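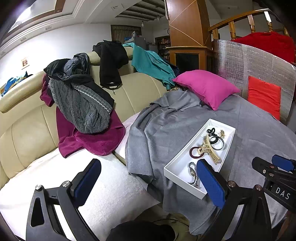
The box of fiddly things, with two gripper fingers close by. Spot the blue pads!

How do you teach a robot to tidy up your hair clips?

Quick answer: slowly. Longer answer: keep reading.

Your hand is brilliant. You can pick up a watch without thinking about it. Thumb goes one side, finger goes the other, squeeze, done. Your skin tells you if it's slipping. Your eyes tell you if you've missed. A robot has to be given all of that, bit by bit, and the first bit is something to grab with. That bit is called a gripper.

The grippers on this page are held in a person's hand. No robot body. A person works the fingers, a camera on the gripper watches, and later on a computer can learn from what the camera saw. Like learning to tie your laces by watching your big sister do it 100 times. (You might need fewer. Computers are slow learners.)

What's on the end?

Two black fingers. Each one has a blue pad on the inside, where it touches things. The pads aren't smooth. Run your thumb over the sole of a trainer - bumpy, right? Bumps help you hold on. Try picking up a wet grape with two spoons and then with two bits of rubber glove. You'll see.

The shiny round dots are pins. The parts of the finger turn on them, a bit like your knuckles. There's a long gap cut in the finger's outer arm too, shaped like a triangle. Less stuff means less weight, and a light tool is kinder to a tired wrist.

So why hair things?

Because they are a pain! Tín Bùi, who plans the tests at Prokevdale, picked them on purpose. Blocks are easy. Every gripper can pick up a block. He wanted things that squash, things that slide and things that get tangled with there neighbours.

Hair tie - soft. Squeeze it and it changes shape. Also it's a ring, so do you grab the side or poke a finger through the middle?

Bangle - thin and hard. Lies nearly flat. Not much to get hold of.

Claw clip - big, so that's good. But it has teeth, and it's resting on top of a hair band. Lift one and the other might come along for the ride.

Watch - floppy strap, heavy face. Pick it up by the wrong end and it swings.

Brooch - spiky points. Which way round would you hold it? Have a think.

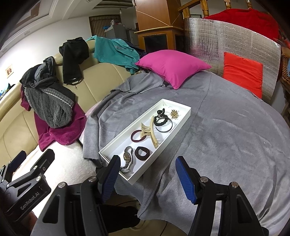

Same box, with the watch at the near end again. The second gripper is down in the left corner.

Look at the walls of the box. They're low, but they still matter. The fingers have to fit between the wall and the thing they want, and in a tight corner there isn't much room to open up. The blanket underneath is soft as well, so if you push down too hard the box can tip. On a hard table that wouldn't happen.

One gripper or two?

Vy Cao does the comparing. She tries a job with one gripper, then has another go with two, so one can hold the box still while the other does the picking. Her rule is 5 tries each way, same things, same box. Why not just one try? Becuase anyone can get lucky once.

She writes down what went wrong as well as what went right. "Slipped." "Got two things." "Missed, too far left." Those notes are more use than a big tick. Last March she filled 28 pages of them, mostly about hair ties.

Cameras get compared too. A camera near the fingers sees small things nice and big, but the fingers can get in the way. Look at the top picture again - the right finger is covering a bit of the box. A camera further back sees the whole box but the little things look tiny. Which would you choose? Lots of people use both.

Try it at home

You need: kitchen tongs, a shallow box, some hair ties, a clip, a bracelet (ask first!!) and a friend with a timer.

Put everything in the box. Pick it all out with the tongs, one thing at a time. No hands. Now close one eye and do it again. Harder? You've just lost some of your sense of how far away things are.

Next, wrap elastic bands round the ends of the tongs and have another go. Write down your times. Then swap with your friend.

Did the elastic bands help with everything, or only with the hard shiny stuff?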